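4. Setting up series and watch lists

This section covers adding a TV series to your Ernik account, choosing how new episodes are recorded and stopping the same episode from being saved twice. You need to have finished section 3 (Connecting to your aerial or streaming box) first.

4.1 Adding a series

1. From the Home screen, open Library and choose Add series.
2. Type at least three letters of the title. Results appear as you type.
3. Pick the correct entry. Remakes often share a title with the original, so check the year and the country shown under each result.
4. Choose All seasons, Current season or From a chosen episode.
5. Press Save. The series now appears under Waiting until its first episode is found.

Note: Titles are matched against the Varine programme guide. If a drama is listed under its original-language title, try that spelling as well. Urrego, for instance, is listed once under its own name and once with the season number added. Choose the first.

4.2 Weekly release or full season

Some series arrive one episode at a time and others all at once. Ernik handles the two differently.

Weekly: the box checks the guide each night at 3 a.m. and records any new episode within its broadcast slot. Leave the box on standby. It cannot record if it is switched off at the wall.

Full season: episodes are placed in your watch list in order, but nothing is downloaded until you ask for it. To download, highlight the season, press Options and choose Keep offline.

Caution: A full season in the highest picture quality can fill the disc. The standard box holds 744 GB. When 100 GB or less is left, a warning shows in the top corner and automatic downloads stop until you delete something.

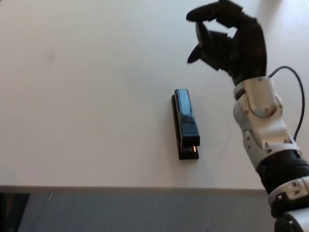 If you want downloads to carry on without you watching the disc space, turn on Tidy up in the Library menu. Episodes marked as watched are then deleted after a week, oldest first. Episodes you have locked are never deleted. To lock one, highlight it and hold the OK button until a padlock appears.

4.3 Spoiler settings

1. Open Library, then Display.
2. Set Episode summaries to Hide until watched.
3. Set Thumbnails to Series poster only.
4. Repeat for each profile. Spoiler settings are not shared between profiles.

Note: Summaries already loaded on the Rimonik phone app stay visible until the app is closed and opened again.

4.4 If episodes are missing or out of order

Message 207 means the guide has no episode number for that broadcast. The recording is kept under Unsorted. Open it, choose Edit details and enter the season and episode yourself.

Message 800 means two recordings clash. Choose which one to keep. The other will be recorded at its next repeat, if there is one.

Specials are placed at the end of the list unless the guide gives them a number. To move one, highlight it, press Options, choose Move and use the up and down buttons. Press OK to drop it in place.

Section written by Sotiris Athanasiadis. Last checked in November. Continue to section 5, Profiles and parental controls.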